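Sim robot stops short of the pole every time
Posted May 11, 2020

drillholm_club
Our school club moved to the simulator for the Kallari challenge. Task: touch the pole in the backyard level. 48 runs, 2 touches, and I suspect both were charity. The left arm reaches out nicely and then just waits. Ideas?

mao212
Check your target point. Ours was set to the middle of the pole, as in inside it, and the planner very politely refused to go there. Move it out to the surface.

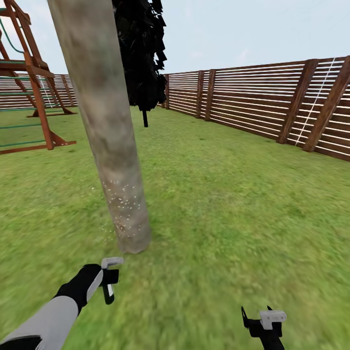
Also drop the step limit warning into your log. We lost over 290 runs to a timeout I had set myself and then blamed on the physics.

kallari_fan
have you tried restarting it

drillholm_club
Twice. Target was inside the pole. I'll be telling the club it was the physics.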